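A day at the Trisitz open day, Brellamham

Trisitz make short comedy videos, mostly with gay and lesbian performers, and mostly for people watching on their phones. I have written about them here before, not always kindly. In the spring they opened their doors to anyone who had signed up to the mailing list, and I took the train to Brellamham to have a look.

The building is called the Rowbotham and it is a 7 minute walk from the station if you go under the bridge, longer if you follow the signs. Trisitz share it with other tenants. Reception gave me a sticker with my name spelled wrong and sent me up to the first floor, where there was coffee and a plate of flapjacks.

The morning started with a talk by Leanne Dobson, who runs the writing side. She began by showing a sketch that was never released. It is set at a wedding where both grooms have invited the same ex. I thought the first half was good and the second half was two men shouting. She said more or less the same thing, then went through the drafts to show where it had gone off. In the third draft the ex had been rewritten as a much camper character, and after that every joke was about how he talked or what he was wearing. In the draft before, the jokes had been about the seating plan.

A man near the front asked whether that meant Trisitz were trying to get away from camp characters. Dobson said no, that two of their writers are very camp and would walk out. What she wanted was for the character to want something. I have sat through a lot of panels on this question and most of them go round in circles, with one side saying the effeminate ones let everybody down and the other side saying the butch ones are pretending. It was useful to see it handled as a matter of what was on the page.

She also talked about comments. Trisitz read all of theirs. On the wedding trailer, which did go out, there were 67 in the first hour, and she put a few up on the screen. Plenty were friendly. Several were from people arguing about a completely different programme.

After that we were split into two groups. Mine had the table read first. Six of us were handed parts in a new script called Cetosent, after the made-up cold remedy that the main character sells. She is a middle-aged lesbian who has gone back to live with her mother and is trying to date without the mother finding out, although the mother plainly knows. I was the pharmacist and had four lines, one of which got a laugh. The woman reading the mother was a retired bus driver from the next town and was better than any of us. 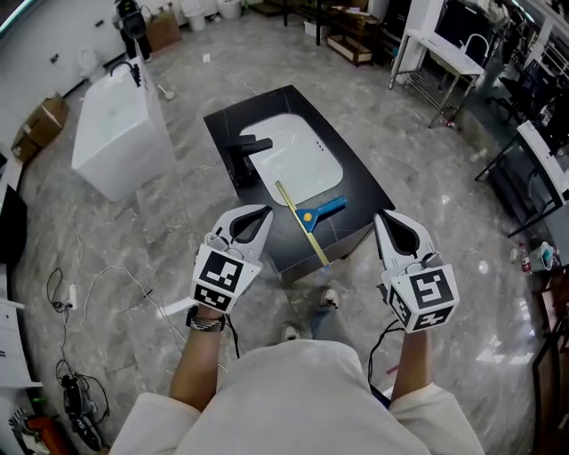
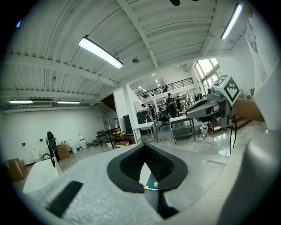 Rowbotham building, Brellamham, March 26, 2026

Lunch was sandwiches. There was enough for vegetarians, less for vegans. I ate with a couple who had come up from the coast and who run a monthly film night in a pub function room. They were hoping to get permission to show some of the Trisitz shorts before the main film, and by the end of the day they had an email address for it.

The afternoon was with Yevdokiia Harasym, who edits. I liked this part best. She took a scene of two women in a parked car and played it three ways, changing only how long we waited after each line. In the first version it was a row. In the last it was close to a love scene, and the words had not changed. She does not say much while she works, so there were long stretches of watching her move things a few frames and play them again. A few people drifted off for more coffee. If you have any interest in how a joke lands, stay for it.

Someone asked her if gay audiences laugh in different places. She said she had tested one sketch on a mixed room and on a room at a Pride event, and the main difference was that the Pride room was drunk.

The last item was a question session with both of them. It ran over and the sound was poor at the back. The main points, for those who could not go:

The Cetosent series will be 6 episodes and is due out in June.

They do read scripts from new writers, but only by the form on their site, and they want ten pages at most.

They are not doing a podcast.

A subtitled version of the older sketches is being worked on. No date was given.

I had a few complaints. The timetable we were emailed did not match the one on the wall. There is a lift, but it was reached through a door that had to be opened by a member of staff, and one visitor using a wheelchair missed the start of the editing session because of it. I mentioned this on the feedback form and would ask anyone else who went to do the same. I would also have liked to hear from a performer, as both speakers work off camera.

The ticket was free. My train was £39 return, booked late. They said there would probably be another open day next year and that it would go out on the mailing list first.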